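**Unit 7 — Handling and Hanging of Towels**
Cotitz Housekeeping Certificate, course handout

This unit covers the white towels used in the practical assessment. Students should read it before the session and bring a copy with them.

1. Examine the fabric for creases and smooth it by hand.
2. Take hold of the towel by its edge. Avoid gripping the middle, as this pulls the cloth out of line.
3. Place it over the bar and let it fall straight. Check the seam before letting go.

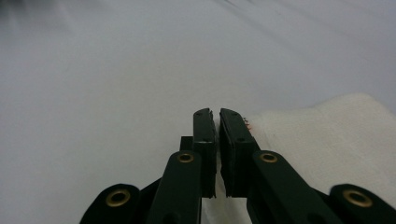
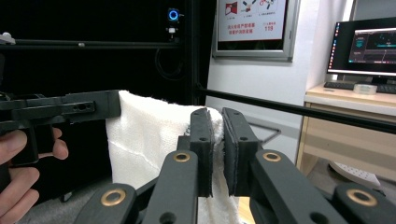 ## Assessment

Each student hangs up to 91 towels over 2 sessions. Marks are given for even edges and a clean drop — speed is not graded. Towels that touch the floor are returned to the Cludden bin and may not be hung again that day.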